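Keeping a Processor Cell Running: Aníbal Chávez on Grodum Station 2

By the Morora Bench Notes desk
November

Aníbal Chávez looks after one machine. It sits at the back of the Villanueva refurbishing shop, where retired desktop computers and workstations are opened, stripped of parts, tested and sold again. The machine is a single arm with a two-finger gripper, a camera at the wrist and a bench fixture that holds an open computer case. Its job is to take processors out of sockets and put processors back in.

"People ask me about the arm," Chávez says. "The arm is the part I spend the least time on. I grease what the manual says to grease and I check the bolts. The fingers and the fixture take up the rest of my week."

The cell was put together by Grodum and bought secondhand. It arrived with finger tips meant for larger parts, and the shop had a new pair made. Chávez keeps three sets in a drawer. One is on the machine, one is clean and ready, and one is kept only for teaching positions, so that a bad approach doesn't ruin a good tip.

He changes tips after 2,000 grips. He used to wait until he saw wear, but a worn tip lets the processor tilt slightly, and a tilted processor over a field of socket pins is the most expensive thing that can happen in the cell. "You bend one row and the board goes in the parts bin," he says. 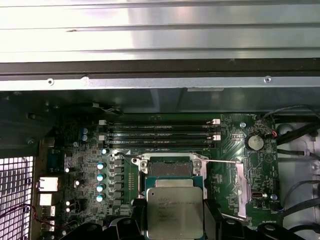
Chávez was told by one reader of our last issue that 2,000 was far too cautious, and that the same kind of tip had gone three times as long on a packing line with no trouble. He doesn't argue with that. A packing line can drop a box, he says, and the box can be picked up again. He has priced a pair of tips against a board and he would sooner change early.

The gripping force was the next thing he had to settle. The Grodum controller takes a number from 0 to 900, with no unit printed anywhere. Chávez started low and went up in small steps using a dead processor, lifting it over a folded towel. He ended at 721 and wrote it on a piece of tape stuck to the controller. Lower than that, the part could turn between the fingers when the arm slowed down. Higher, and he didn't like what he saw at the edges of the chip.

"It's not a scientific number," he says. "It's the number for these tips, on this gripper. If we change the tips to another shape I start over."

He is strict about the order of work on the socket. The retention lever has to be released and the load plate opened fully before the arm is allowed anywhere near the processor. On this cell a person does that part by hand. The shop tried to have the arm do it and gave up after a few weeks, as the levers differ from one model to the next and some spring up harder than others. 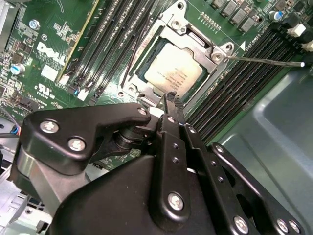 Screws are a daily check. The gripper has a linkage on each side, and the screws that join it can work loose with all the opening and closing. Chávez goes over them with a hex key before the first job of the day – a quarter turn of play in one of them shows up as a processor that lands crooked. He marks each screw head with a paint pen so he can tell at a glance if one has moved. When the mark is off, he takes the screw out, cleans the thread, puts on a drop of thread locker and leaves it overnight.

He does the longer service on Saturday, when the shop is closed. The fingers come off, the linkage gets wiped down and the wrist camera lens is cleaned with the same cloth he uses on his glasses. Then he runs the camera check. The software from Tedeck compares the view of a printed target with a saved one and gives an offset. If the offset is outside the limit, he reteaches the pick position.

Reteaching takes him 60 minutes if the case is a familiar model. He moves the arm by hand to a spot above the socket, saves it, and comes down in short steps with the teaching tips on.

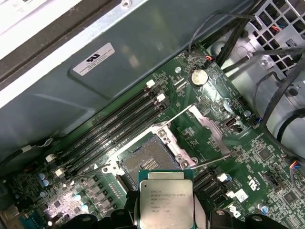

Direction matters as much as position. A processor has notches and a corner mark, and it seats only one way. Chávez saves the rotation as a separate value for each board, and he has learned to write down which way the case was facing when he did it. Early on he taught a whole set of positions with the case turned around. The arm did what it was told and stopped on a force limit just above the socket.

"That limit saved us," he says. "I set it low and I leave it low. It stops too often, and I can live with that."

Light has given him more trouble than he expected. A bare metal case throws glare back at the camera, and the drive bay area above the board is usually the worst of it. He moved the lamp twice, then hung a sheet of tracing paper in front of it. He still gets a bad reading now and then. When that happens he tilts the lamp, runs the check again and doesn't touch the saved positions until he has two readings that agree.

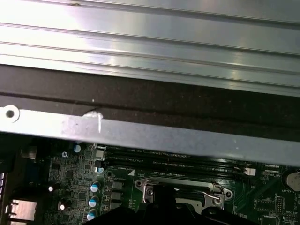
What He Would Change

Chávez would like a better clamp. The fixture holds the case at its base, and a light case can shift if somebody leans on the bench. He has added rubber pads and a side stop, and has asked Grodum for a drawing so he can have a taller bracket cut locally.

He would also like the log to be kept in one place. Right now the tip changes are in a notebook, the force setting is on the tape, and the offsets are in the Tedeck software. If he is out sick, whoever covers for him has to know to look in all three.

For anyone taking over a used cell, his advice is to run it empty for a few days. Listen to it, write down the settings it came with, and change one at a time. He changed four in his first afternoon and spent the next morning finding out which one had made the wrist shake.

Recent items
Choosing a Bench Lamp for Camera Work
Thread Locker: Which Grade and How Long to Wait
Morora Readers on Worn Gripper Tips
Sorting Tested Memory by Speed

Contact Morora Bench Notes | Copyright Morora | Back to top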